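Our tea-table arm gets a second winter at Ladport

12th February

If you've come by the Ladport workshop lately and wondered why the back bench has crockery on it, well, that's us! Clurkeo, the little arm project a few of us started last June, has moved on from shoving foam blocks around and is now in its tableware phase. I'm having a ridiculous amount of fun with it.

Quick catch-up for anyone who missed the last newsletter. Clurkeo is a home-brew setup for teaching an arm to lay out cups and saucers, the sort of fiddly small job that a person does without looking. The software is all ours (messy, but ours) and most of it gets written at kitchen tables and then tested on workshop nights. The long-term plan is to have it set a whole tea table for the summer open house. The short-term plan is to have it be decent with a saucer.

And saucers are hard! A cup gives you a wall to squeeze and a handle to aim for. A saucer lies there flat with hardly any edge, and if the fingers come down a hair too high they close on nothing, and if they come down too low they push into the table and the arm faults out. I spent most of January on this one problem. We've now logged 230 practice runs, and I kept notes on nearly all of them, in a spiral notebook that has mostly turned into drawings of saucers from the side.

What helped in the end was slowing the last bit of the descent way down and letting the fingers open wider before they arrive. We also lean a lot more on the wrist camera than we used to. The overview camera is great for knowing which part of the table you're headed to, but for the last little stretch you want the close-up.

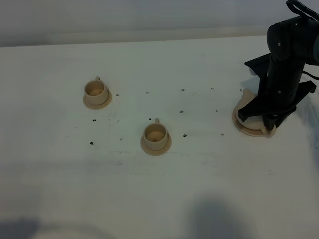

The arm down at the largest of the beige disks, with two cups on their saucers over to the left. 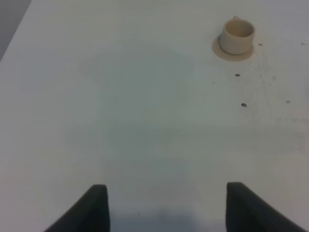

What's new on the bench

The Escobar mount is in. That's our name for the bracket that holds the wrist camera, and this is version 8, so please be kind about it. The older ones flexed whenever the arm stopped quickly, and the picture would wobble for a moment just when we needed it steady. The new one is thicker at the bend and so far it has held up fine through a couple of long evenings.

We've also switched over to Arkus for recording the runs. It's a small logging tool that another group in the building wrote, and it saves the camera views and the joint positions together with one clock. Before that I was lining things up by hand, and I don't want to talk about how many hours went into it. If you have a project with more than one camera, go ask them for a copy, they're very nice about it.

Money-wise we've spent almost 100 dollars since the fall, nearly all of it on cable, screws and filament.

Still to do

The handles. I'd like every cup to end up with its handle facing the guest, and right now the code has no opinion at all about which way a cup is turned. Then there's stacking, which I keep putting off. And I want a proper stop button on the near side of the bench, within reach of whoever is watching, before we let visitors get close.

We'll be running it again at the next open evening, and there's room for 14 people around the bench if everyone is friendly about elbows. Come and watch, or better yet come and help! If you can write a bit of Python or you're good with a file and a drill, there's a job waiting for you. Beginners are very welcome (I was one in June). Sign-up is on the sheet by the door, under Clurkeo.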